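Search the guide
Enter a word or fault code

Cosholm Teleoperation Set-up Guide
Section 7: When a robot stops with an arm held out or raised

September
By Jade Hartley
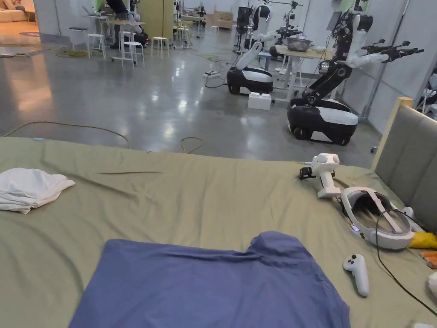
Fault 694 means the robot has lost touch with the headset and is holding its last pose. It can look quite peaceful like this, and it's tempting to walk up and fold the arm down by hand. Please don't. The joints are still powered, and when the link comes back the arm will try to catch up with wherever the controllers have got to in the meantime. At our Zillstead site that meant a good hard knock to a table and a very shaken colleague, so do take your time with the steps below.

1. Tell everyone in the room, out loud, that the robot has stopped on a fault.

2. Let go of both controller triggers and put the controllers down on something soft and level, where they won't roll.

3. Take off the headset and lay it down too, but leave it switched on – turning it off at this point wipes the fault record.

4. Walk round to the stop button, keeping well clear of the arm's reach, and press it.

5. Wait 50 seconds for the joints to release. The arm may sink a little as they do.

6. Check the floor for cables near the wheels before you move the base anywhere.

7. Open Plotia on the desk computer, save the record, and choose Clear Fault.

CAUTION: Never clear the fault while somebody is wearing the headset or holding a controller. A small turn of the wrist is enough to swing the arm.

Note: If you run two robots in one room, stop them both, even if the other seems perfectly happy. They share a channel, and the second often drops out shortly after the first.

If 694 comes back within 6 minutes, leave the robot stopped and send the saved record to the Fung support desk. They are a patient lot and would much sooner hear from you early on.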